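Teaching a robot to fold the tea things: my morning at Stitard

I've folded a lot of towels in my life and never once thought of it as a skill. Then last month I got invited along to Stitard, the small robotics outfit on the Wostik estate just past the tile warehouse, and spent a whole morning being told (very kindly) that I was doing it too fast.

Some background for anyone who missed the July newsletter. Stitard are trying to get a robot arm to do kitchen tidying: cloths, racks, mugs, that sort of thing. They don't write out every movement in code. A person does the job first, holding a gripper in their own hand, with a camera on it that records what the fingers are up to. Do that enough times and the software starts to work out what a fold looks like from the gripper's point of view. The project is called Stemadon, and before you ask, no, it doesn't stand for anything. I did ask.

Charmaine Masilela runs the demonstration side, and she met me at the door at half past eight with a coffee and a form to sign. They want 110 good demonstrations of the towel job before they train on it, and she's fussy about what counts as good. If you drop the cloth, that's fine, you carry on and pick it up again, and it stays in. If you stop to scratch your nose it gets binned. I lost one to a sneeze!

The gripper is heavier than I'd imagined. You squeeze and the two fingers come together, you let go and they open, and for the first few minutes it's quite fun. After that your wrist starts to have opinions. Charmaine had me begin with the yellow towel already folded on the tabletop and just practise coming in over the folded side with the fingers wide apart, one over the cloth and one over bare table, before closing on anything. Sounds simple. I kept drifting to the left and ending up with both fingers over yellow fluff. 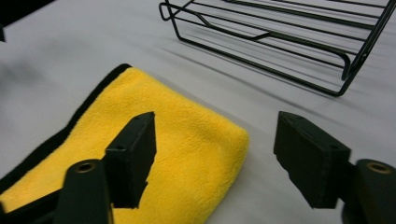 The gripper's view of the towel job, fingers open either side of the fold, with the wire rack behind.

Charmaine's big thing is approach. She'd much rather see a slow, boring, slightly wobbly approach than a quick clever one, and she wants people to come at the fold from different angles so the robot doesn't learn just the one. She also moves the towel a bit between goes. I'd get comfortable with it in one spot and then she'd lean over and nudge it, and I'd be back to square one.

Plush cloth is a pain, apparently. A flat cotton tea towel has a nice clear edge you can get hold of, but with a deep pile the fingers can close on a pinch of fluff and miss the layers underneath. From the gripper's camera that can look a lot like a proper grab until you lift. So part of what they're after is people doing a little check, a small lift and a pause, before committing to the move. I do that at home without noticing. Doing it on purpose, with a lump of black plastic on the end of my arm, felt like learning to write with the wrong hand.

I did 25 goes in the end, spread over the morning with breaks. Charmaine says that's decent for a first visit, though she may just be nice. Shahram Farahani, who looks after the arm itself, let me try the other method after lunch, where you sit at a desk and steer the real robot with a pair of handles. It's much slower and there's a tiny delay that made me overshoot everything. He's keen on it all the same, as you're recording on the actual machine and there's less to translate afterwards. Charmaine likes the hand-held version because you can get through so many more in a day. They've been having this argument for two years and seem to enjoy it.

I asked Shahram when I could have one for my own kitchen and he laughed for quite a long time.

What happens next is that the towel recordings get sorted and the training run starts, and then they move on to the rack, with mugs going on and off it. A café chain called Bustos has said it'll let them try the arm in a back kitchen once it can manage both jobs, though there's no date for that and Charmaine wouldn't be drawn on one.

They're still looking for people to come in and do demonstrations, left-handers especially, as nearly everyone so far has been right-handed. You don't need to know anything about robots. Sessions run from half past eight until lunch, the parking's free, and you'll want short sleeves or ones that roll up – mine kept dangling in front of the camera and cost me another two goes. Ring the Stitard front desk and ask for Charmaine.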